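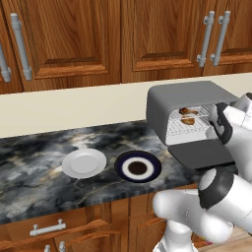
Gripper swap results for the toaster oven task (sim), parallel jaw vs. three-finger

benchtop_mo
Posted 19/11/2021

So I finally got a free week to run the gripper comparison I kept promising in the other thread. All of it is in the sim kitchen, no hardware yet. The task is the usual one: toaster oven on the counter, door already folded down, two pieces of bread or pastry on the wire rack, and the arm has to pick one and put it on the white plate. Same arm and same controller for every run. I only changed what's on the end of it.

Gripper A is the plain parallel jaw with the black inner pads. Gripper B is the Itari three-finger model that somebody here converted in March. I ran 220 episodes on each, with the start pose of the food jittered a little and everything else left alone.

What I got: A dropped or missed the food 13 times. B dropped or missed 23 times. I really expected it to go the other way, because B holds round things so much better in the sink tasks. But the opening on that oven is tight, and B has to come in with its fingers spread, so it keeps bumping the side of the housing before it ever gets to the rack. When it does get a clean grip the hold is lovely, I'll give it that.

Happy to post the config if anyone wants to poke holes in it.

pinion_pete
Nice work, and thanks for running enough episodes that the numbers mean something. Question though – are you counting a housing bump as a failure? If the arm bumps, backs off and gets the food on the second try, I'd call that a success with a slow time.

benchtop_mo
Fair. A bump alone isn't a failure, no. I only count it if the food never makes it to the plate before the timeout, or lands anywhere else. A couple of B's ended up in the navy bowl next to the plate, and I counted those as misses too, even though part of me wanted to be generous.

solder_and_toast
I'm going to disagree with the whole setup a bit, sorry. You tuned the approach for the parallel jaw (I remember your posts on it, you spent forever on the wrist angle) and then bolted a different gripper onto the same approach. Of course B bumps the housing. It wants to come in from a different direction. I'd give B its own pre-grasp pose and run the thing again before saying anything about which one is better.

Also which piece are you targeting? The near one and the far one are totally different problems.

benchtop_mo
Near one only. The far one is a mess with both and I wanted one thing at a time.

On the approach, yeah, you're partly right. I did tune it for A. My argument would be that on a real counter I want a gripper that puts up with a lazy approach, so that's part of what I'm testing. But I should have said so in the first post.

gantry_gal
I'm with solder_and_toast on this. "Puts up with a lazy approach" is a fine thing to test, but then you have to be equally lazy with both. Start from some neutral pose that neither one was tuned for and let them both suffer.

Other thing, and this one bit me badly: what are you using for contact on the rack? That grid is a pain. If your rack collision is a flat box (ours was, by default, and I didn't notice for ages) then the fingers can never dip between the wires, and a parallel jaw looks way better than it should because it just slides along the top like a spatula. Thin fingertips get no credit at all.

benchtop_mo
Oh no. Let me check.

benchtop_mo
It's a flat box.

gantry_gal
Ha! Welcome to the club. Swap it for a row of thin capsules. It costs you some sim speed but it's not terrible. Don't use the full mesh unless you enjoy watching food vibrate itself off the rack.

pinion_pete
The vibrating food is real. I had a slice of bread leave the kitchen once.

quietservo
Lurker here, we run the Distbridge controller with a parallel jaw on an actual arm, on an actual counter with an actual oven. Two things from that side that might help.

First, the open door is your real enemy and I don't see it mentioned. Ours sticks out past the front of the counter when it's down, same as in yours, so the forearm has to either go over it or come around from the side. We lost more runs to the elbow and the door than to anything the fingers did. Coming in from the right helped us a lot, but then the wrist camera gets a great view of the oven wall and not much of the food.

Second, pad friction in sim is usually way too kind. A crust sheds crumbs, the pads get dusty, and by lunch you have a different gripper. We wipe the pads every 12 picks now and it made a bigger difference than the finger upgrade we paid for.

benchtop_mo
That's super useful, thank you. I'm coming in from the right as well, with the fingers stopping beside the opening near the front edge of the rack before the final move in. I hadn't been logging door contacts separately at all. I'll add that.

What camera do you have on the wrist? I'm on an overhead plus wrist combo and I keep going back and forth on whether the wrist one earns its keep for this task.

quietservo
A small Enthorpe depth cam. It's okay. It hates the wire rack, the depth comes back full of holes, and we end up leaning on the color image for the last bit. If I was buying again I'd spend less on the wrist camera and more on a good fixed one aimed into the oven.

solder_and_toast
Disagree again (it's my day for it). A fixed camera aimed into the oven is great until the hand goes in, and then you're looking at the back of a gripper. You need the wrist one for exactly the part that matters. I'd drop the overhead before I dropped the wrist.

quietservo
Depends where you put it. Ours is low and on the left, and the hand comes in from the right, so we keep seeing the food most of the way. But sure, if you can only mount it above, I agree with you.

pinion_pete
Has anyone tried the Oláh fingertips on the parallel jaw? The long tapered ones. Seems like they'd suit a shallow oven, and you'd get to keep the skinny profile.

gantry_gal
I have, on hardware. Good reach, but they flex. You close on a piece of toast and the tips splay out and it rotates on you. Fine for light pastry, bad for anything with weight on one side. I printed a stiffer version and liked it better, though it's uglier and I chipped one on the rack in the first week.

In sim you won't see the flex unless you model it, so they'll look perfect. Be warned.

benchtop_mo
OK so the plan for round two, tell me if I missed something:

Capsule rack in place of the flat box.
Neutral start pose, same for both grippers, and then a second set where each one gets its own tuned approach.
Door contacts and housing contacts logged as two separate things.
Lower pad friction, plus one set with it dropped a lot to fake quietservo's crumbs.
Near piece first, far piece after that if I still have any patience.

I'll run another 220 for each setup so it lines up with the old numbers. The capsule rack is slower so it's going to chew through the weekend.

solder_and_toast
That I can get behind. My bet is B wins the tuned set by a little and loses the neutral one.

gantry_gal
I'll bet on A for both, even with the fixed rack. That opening is just small for three fingers.

pinion_pete
Can you move the bowl while you're at it? I know it's a distractor, but if the food ends up in there I'd want to know whether that's the gripper letting go late or the placement being off. Take it out for one set and see if the misses land in the same spot.

benchtop_mo
Good call, adding a no-bowl set. Config is going up in the files section tonight, with the flat box still in it so people can reproduce my embarrassing first version. Capsule one goes in the same folder once it stops exploding.

quietservo
If you do get to the far piece, try sending the wrist in a little rolled. Flat on, our knuckles hit the top of the opening every time.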